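**FOR IMMEDIATE RELEASE**

Ovville, 10/09/2020

# Geltitz Opens Sign-Ups for Its Neighborhood Gift Box Swap

Hi everybody! I'm Juwita Rondonuwu, I run the swap desk at Geltitz, and I get to share the news I've been sitting on since March. The Gift Box Swap is back, sign-ups are open as of this morning, and this time we have room for 975 households across Ovville and the towns next door.

If you missed the last one, the idea is pretty simple. You fill a box with small things you think a stranger would enjoy, you drop it at one of our pickup points, and you go home with a box somebody else packed. You don't pick what you get. You do get to fill in a card with your hobbies, your household's ages and anything you can't have around (wool allergies, nut allergies, a puppy that eats everything), and we match from there. It costs nothing to join. We only ask that whatever you put in is clean, in good shape and small enough that the lid still closes!

The yarn people have already been very loud in my inbox, and I love them for it. Knitting and crochet was our biggest category last time by a mile, so it gets its own check box on the card now.
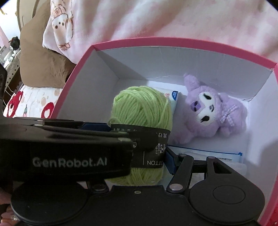 *A ball of light green yarn in a pink-rimmed box.*

Briltex is covering the cost of the boxes again, and they've given us two sizes to choose from. The small one is for single folks and couples. The big one is for families, and I'd steer you to that one if you have kids, since toys take up way more room than you expect when you start packing (I learned this on my own living room floor, with a board game that would not go in sideways no matter what I tried).

"We liked how people used the boxes last time, and we got a lot of them back for a second trip," said Clive Heywood of Briltex. "So we said yes before Juwita finished asking."

He's being nice. I had a whole speech ready.

A few things have changed. Pickup is by time slot only, and you choose your slot when you sign up. We're keeping the lines short and outdoors, masks please, and every box will rest on the shelf for 72 hours before it goes out to its new home. I know that's a long wait when you're excited. Bring the kids by to drop off, then make a second outing of it when your box is ready.

The two pickup points are the Geltitz front lot in Ovville and the side entrance at Saragih, the bookstore on the hill. Sulastri Setiawan is running the Saragih end and asked me to mention that parking there is behind the building and that the street out front is strictly for the bus. She asked me twice, so please, park behind the building.

For families, Amirul Mangundap has put together a packing list sorted by age, and it's a good read even if you're only shopping for a niece. Soft toys, balls, crayons, puzzles with all the pieces, picture books. He'd like you to skip batteries and anything with slime in it. I back him on the slime.
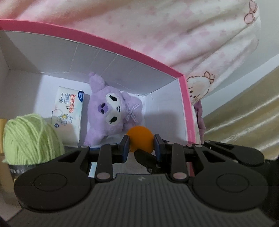
*Small stuff for the kids: an orange ball and a lavender plush.*

Kurniawati Wibisono, who started the swap out of her garage, will be handing over the first box herself on opening day. I asked her what she'd like to find in hers.

"Tea, a mystery novel and a note," she told me. "I kept every note I ever got from this thing. Please write a note!"

So write a note, okay? A couple of lines is plenty. Blank cards will be on the table when you pick up your empty box.

**How to join**

- Fill in the card at the Geltitz front desk or ask for one at Saragih
- Pick your box size and your time slot
- Pack it, close it, put the age tag on top
- Drop it off and come back for your match

Sign-ups close when the spots are gone. If you need a box brought to your door, tell us on the card and we'll work it out with you.

**Press contact:** Juwita Rondonuwu, Geltitz swap desk, Ovville. Reporters are welcome at the front lot on opening day, just let me know you're coming so I can save you a slot.

###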